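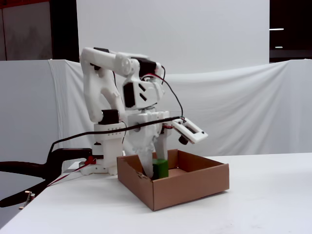

The Box in the Hall Closet

Every family I know has one, and ours has been through three apartments and a flood: a plain brown cardboard box, flaps folded down, where the toys with no other home go to live. For years I meant to replace it with something nicer (I even had a wicker basket in my cart one August, and lost my nerve at checkout), and I'm so glad I didn't.

Emiliano Medrano has made me feel a good deal better about that. He runs Clivarside, a toy-lending library over on Contreras Street, and when I stopped by he had 227 sets of building blocks on his shelves, nearly all of them kept in secondhand cartons. "I bought 40 plastic bins when we opened," he told me, pouring us both more coffee. "The kids went straight for the cardboard."

He likes a shallow box best, low enough that a small child can see right to the corners and reach in without tipping the whole thing over. Folding the flaps down outside makes the walls a little stiffer, and it keeps little wrists from getting scratched. When a rim starts to tear, he runs a strip of paper tape along it and lets it go another season.

His other rule is to put fewer blocks in! A single cylinder standing on end gets picked up, turned over and put back for the longest time, while a box of 100 mostly gets dumped on the rug. I tried it at home with 2 blocks and my youngest, and dinner was late that night, as I'd stopped cooking to watch.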